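The Partition

The lease at Wiltton said open plan, so when we moved in we bought one partition. It was gray metal with a silver edge, it came from Coste Office Clearance for 67 dollars, and it divided me from whoever sat on the other side. Over the years that was Accounts, then a plant, then Accounts again.

A partition has a top, and a top is a shelf if you have no self-respect. By June ours had held a stapler, a birthday card three people had signed, and most of a sandwich. Then came the box.

It was orange and white and it sat at a tilt. I assumed it belonged to the other side. The other side, I learned later, assumed it belonged to me, and was being very gracious about it. We went on like this for weeks, each of us forgiving the other.

I could have opened it. I want that on the record. I had hands and a lunch hour. But opening a box means owning it, and I already owned a drawer of cables from the Orine merger and a mug that said 1301 on it for reasons that had left with the previous manager.

Management took action in the form of an email. All personal items were to be off all surfaces by the end of Wednesday, July 12, 2023, after which they would be considered the property of Zovgate, our parent company, which had never shown the slightest interest in our property before. The email was sent to 100 people. There were not 100 people at Wiltton. I think some of them were printers.

On the day itself everyone tidied in the way of people who would like to be seen tidying. Drawers were opened and closed with feeling. I wiped my keyboard. I moved a pen from the left of my desk to the right, considered it, and moved it back. By four o'clock the brick wall at the far end was exactly as bricky as ever, and I stood up to inspect the border.
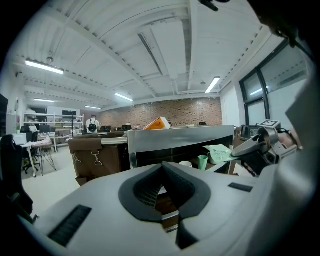
So is anyone going to say whose box that is, came a voice from over by the monitors, because I've been dusting around it since spring.

I said I had thought it was theirs. The voice said it had thought it was Zovgate's. There was a silence in which several people looked hard at their screens.

"What about the cup?" I said.

"Which cup?"

"The green one."

"Oh, leave the cup," said the voice. "I use the cup."

I went back to my chair and wrote to management that our surfaces were clear, pending the box. The reply came on Friday. It thanked me for taking ownership.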